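Session 7: Congregations and the "conversation on race"

Reading: Berchtold, chapters 11 and 14.

Waltraud Berchtold claims that dialogue evenings changed how members of the Fernow and Britwood parishes saw one another. Read her evidence closely. She interviewed 20 people, all of whom had signed up to attend. Who stayed home? She doesn't ask.

Note also what gets counted as change. People report "feeling heard." Hiring, budgets and seating on the church board go unmentioned until a footnote - and the footnote is vague.

Kalniņš is harsher and thinks such evenings let the majority feel finished with the subject. I find that more persuasive, but his proof is thin too.
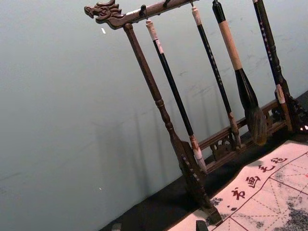
Brush rack with carved dragon head.

For October: bring one claim from either author that you would not repeat without a second source. One page, typed. Summaries of the chapter will be handed back.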